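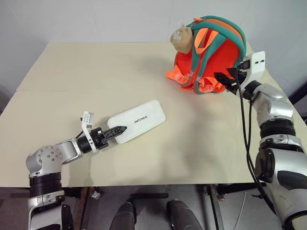
OPINION / FAITH & PRACTICE

Read the Whole Passage

By Joana Rebelo

Reading time: 4 min
Print | E-mail this article

Once every three years, near the end of the Easter season, churches that follow the Revised Common Lectionary hear the closing lines of the Book of Revelation. The reading is listed as chapter 22, verses 12 to 14, 16 to 17, and 20 to 21. Verse 15, about the people left outside the city, is missing. So are verses 18 and 19, where the author warns readers against adding anything to the book or taking anything away from it.

I have been a lay reader for 14 years and I must have read that passage aloud four or five times before I looked up what was in the gaps. I was given a printed sheet and I read the sheet. Most readers do. The sheet runs the verses together without a mark of any kind, so a person listening has no way to tell that something has been taken out.

I think we should stop doing this. If a passage is worth reading in church, we should read it through from where it starts to where it stops.

The cuts are not random. Psalm 104 is set for Pentecost with the first half of its last verse removed, the half that asks for sinners to be consumed from the earth. Psalm 139 turns up in the summer of Year A, and we get the lovely part about the wings of the morning, then a jump to "Search me, O God." What we jump over is a man telling God how thoroughly he hates his enemies. I find "Search me" a much stronger line when I have heard what comes before it. He has just said something ugly and then he asks to be examined. Without the ugly part he sounds like someone with nothing much to find.

There are fair arguments on the other side. My friend Daranee Saithong leads worship in a different parish and has told me more than once that I am being stubborn. Her view is that the readings are heard by people who came in off the street, by children, and by people who have had verses thrown at them by their own families. A harsh line read out with no comment can do harm, and the sermon can't cover everything. She also says that a reading has to be short enough to listen to. I agree with her about length. Nobody needs a full chapter of Numbers before coffee.

Length doesn't explain half a verse, though. Leaving out the first part of Psalm 104:35 saves about four seconds. It was left out for what it says.

On the question of harm I am less certain, and I have changed my mind more than once. Where I have ended up is that people do find these verses. They are in the Bible in the pew. They are on the internet, usually explained by somebody who is very pleased with them. A person who has sat in church for years and never heard them is poorly prepared for that. The first time my nephew met the end of Psalm 137 it was in an argument online, and he asked me why he had never been told about it. I didn't have a good answer. I said it wasn't one we used much.

It also matters what we claim to be doing. After the reading I say, "The word of the Lord," and everyone says, "Thanks be to God." If I have left out the parts we would rather not be thankful for, I should at least say so. A newspaper that drops a sentence from a quotation puts in three dots. We don't bother with the dots.

I would not ask for a new lectionary. The one we have was put together with a great deal of care by people who know more than I do, and sharing it with other denominations is worth keeping. Any parish can make a start with what it has. Print the verse numbers on the sheet. When there is a gap of one or two verses, read them. When the gap is longer, let the reader say, "We skip here to verse 23," in an ordinary voice, and carry on. If a line is going to land badly, put a sentence in the bulletin about who was speaking and what had happened to them.

We tried it at our evening service in April, with the verses put back for a few weeks. One man told me he disliked it and would rather have peace and quiet at that time of day. A woman I had never spoken to asked if she could keep the sheet. Most people said nothing at all, as they usually do about the readings.

The morning service still uses the short version. I am on the schedule for it next month and I have already asked whether I can read the full psalm. So far the answer is that they will think about it.

Print | E-mail this article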